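Blog > Kitchen and Table > Grumbles

Do we need a separate plate for everything?

I have been promised a better breakfast by a great many objects. The latest batch came from Cakimard, who sell what they call a "morning table system", and I am writing this on a Wednesday with the whole lot in front of me and my eyebrows still up.

The idea, if I've understood the leaflet, is that you stop piling things into one bowl and give each food a bit of room. Fruit goes on the plate, washed things wait in the colander, drink goes in the cup, and you sit there feeling like somebody with a lifestyle. The leaflet says it takes 4 minutes to set out. I don't doubt that. It takes me far less to put a strawberry in my mouth over the sink, and I've been managing that since childhood.

I'm not against nice things. I have a Thiele bread knife that I would save from a fire. What I distrust is the notion that my mornings are a mess for want of equipment. They are a mess because I get up late and can't find my glasses, and a plate has never yet found anybody's glasses.

Still, I said I'd give it a fair go, and the plate is where everyone starts. It is large, round and flat, in one of those colours that can't make up its mind. I called it mauve in the morning and grey by teatime. Marlene Gerlach calls it "dishwater lilac", which I think is harsh but I haven't been able to unhear it.
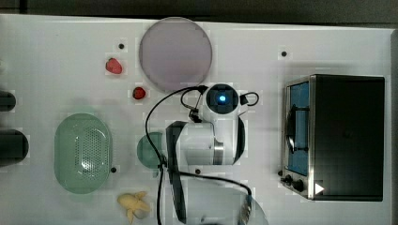
My first complaint is size. A plate that big makes two strawberries look like a punishment, so you start adding to it, and before long you've got half the fridge out. I suspect that is the point. Big plates sell more plates, and then they sell you the smaller ones to go on top. I ended up leaving the fruit on the table beside it for most of the week, where it seemed perfectly content.

My second complaint is the flatness. Anything round wants to leave. Grapes are hopeless. Blueberries are worse, and I found one under the radiator that I'd rather not put a date on. A plain soup bowl from the charity shop has sides, costs next to nothing and doesn't come with a leaflet.

The white table doesn't help, I'll admit. Everything red that lands on it leaves its mark, and I spend more time wiping than eating. But I had the table first and I'm not replacing it to suit a plate.

Now the colander, and I have to be careful here because I went in ready to dislike it. It's pale green and oval and it drains, and that is really all I ask. It sits nicely in the sink, it doesn't tip over when you put a punnet's worth in one end, and I've used it every day. I have no idea why it needs to be part of a system. It was a perfectly good colander before anyone gave it a job title. My old Skistetti one had a foot that came off every time I looked at it, so the bar was low, but credit where it's due.

The cup is small and green and has a short handle. Too short for me. I can get one finger to it and then I'm gripping the rest of the cup like everybody did before handles. For a child it would probably be fine. For tea, no. I tried it with milk and with squash and felt about six years old both times, which may be what they mean by "rediscovering the table".

What really annoys me is the talk that comes with all this. The leaflet says that food given space "tastes more like itself". I did try. I ate a strawberry off the plate and then one off the table, with my eyes shut, and they tasted like two strawberries, one of which was a bit sour. If there's a difference I haven't the palate for it. I notice that the people who do have the palate for it are usually selling the plate.

I put a shorter version of this on the readers' page and expected to be told off.
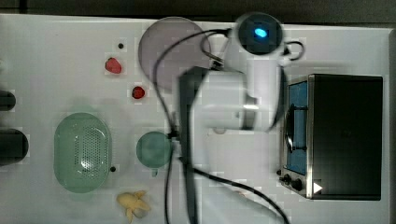 Marlene wrote back within the hour to say that I was being unfair to big plates, that hers lives on the table all summer with whatever fruit is going, and that her lot eat far more of it that way than when it was shut in the fridge drawer. She also said that if my blueberries roll off, my floor probably slopes.

I have checked the floor. It does slope, a little, towards the radiator. I'm not conceding the rest of it.

She may have something about leaving fruit out, though. I did eat more of it this week than I usually do. I also had a new plate to complain about, and I eat when I'm complaining, so I wouldn't call it proof. I'll put the plate away in April and see whether I go back to frozen peas and Findus fish fingers, as I strongly expect to.

The colander stays. The cup has gone to the back of the cupboard with the egg slicer.

Recent posts
Twelve tea towels and not one that dries
The bread bin question, again
I tried the Skistetti lids so you needn't
Are fruit knives just small knives?
What I keep in the drawer under the oven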